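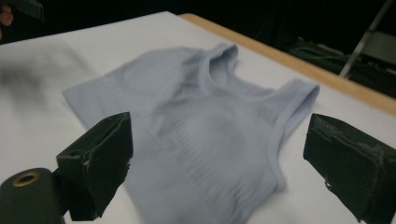 A lavender-blue tank top on the table, still to be folded.

The Plellcombe Clothing Swap is back in September, and before anyone asks, yes, we are still working through the last one. The leftovers have been living in the hall cupboard at Flelluvthorpe, where they have been breeding. At last count there were 172 pieces, of which 81 were tops and 14 were the same style of grey cardigan.

Which brings us to the tank top. Every category of clothing has its own way of being annoying on a table, and the sleeveless top has the most. A shirt has arms you can tuck behind it like a polite waiter. Jeans more or less fold themselves. A tank top has two straps that would like to be somewhere else, a scooped neck that collapses into the middle, and a stretchy knit that remembers every crease except the one you put there on purpose. One strap doubles over and stands up in a little loop. You press it down and the other one curls.

After a long Saturday of this, the folding crew settled on a method. It goes as follows.

Lay the top face down and smooth it from the middle outwards with the flat of your hand. Don't tug at the hem or you'll have a trapezoid. Fold the straps down onto the back so the top edge is more or less straight. Bring one side in to the middle, then the other on top of it, so you have a long strip. Fold that up in thirds from the bottom. It should stand on its edge in a tub, next to its neighbours, with enough colour showing that people can find what they want without digging to the bottom like a wombat.

There is a rival school that rolls. The rollers are very pleased with themselves and their rolls look lovely until about ten past nine, when the first person through the door pulls one out and the whole row unwinds. You may roll at home.

A few things for those bringing clothes this time. Wash them first. Check the pockets (we have a jar of other people's bus tickets and one house key, tag marked Padotach, still unclaimed). Singlets and tanks are welcome, but have a look at the underarms in daylight before you decide they're as good as new. Ribbed knits that have gone baggy at the neck can go in the rag bag by the side door – the rags go to the bike workshop on Pandey Street, who will take as many as we can give them and have never once complained about a neckline.

We had more than 600 pieces through the hall last time, and the tables held up, with the exception of the one with the short leg, now retired to the kitchen to hold the urn. If you own a trestle that stands level on all its feet, we would love to borrow it for the weekend.

Folding starts the evening before, once the yoga class has cleared out. No experience is needed, though opinions on strap placement will be heard only during the tea break. Drop-off is at the side door as usual. Please use bags you don't want back, and no more grey cardigans for now.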